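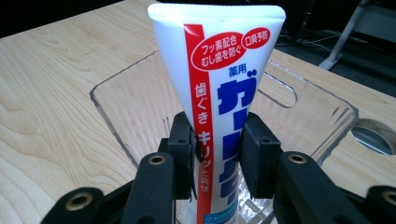

Ticket 2324
Product: Golora toothpaste holder, wall type
Raised by: Hanna Derkach
Status: Closed

Problem
Toothpaste tube will not stay in the holder. It slides down through the slot until the cap hits the shelf, usually overnight. The holder itself is firm on the tiles.

Tube is a Japanese one, white with a red stripe down the side and the brand name in big blue letters. Flat crimped end at the top, and it gets narrower lower down. The red badge says フッ素配合 (contains fluoride), in case support needs to tell it from others in the range.

Tried so far
Wiped the slot and the tube with washing-up liquid, dried both. No change.
Turned the tube crimped end down. It stays put but the paste collects at the wrong end, so no use.
Swapped in an old Narnura tube. Holds fine.

Reply from support, 10 am
Thanks Hanna. The slot has two settings and leaves the factory on the wide one. Please take the holder off its plate, turn the grey insert round and push it back until it clicks. If the insert is missing let us know and we will post one.

Update from Hanna
Insert was there, behind the plate. Turned it round. Tube went in with a bit of a push and has not dropped for 9 days. The paste comes out more slowly now — I have to lift the tube out once it is past half empty. Can live with that.

The Brellov cup next to it is not affected.

Reply from support
Lifting it out is fine. The narrow setting grips harder on a part-used tube. We have asked for the two settings to be added to the leaflet. Closing this one, reply here if it slips again.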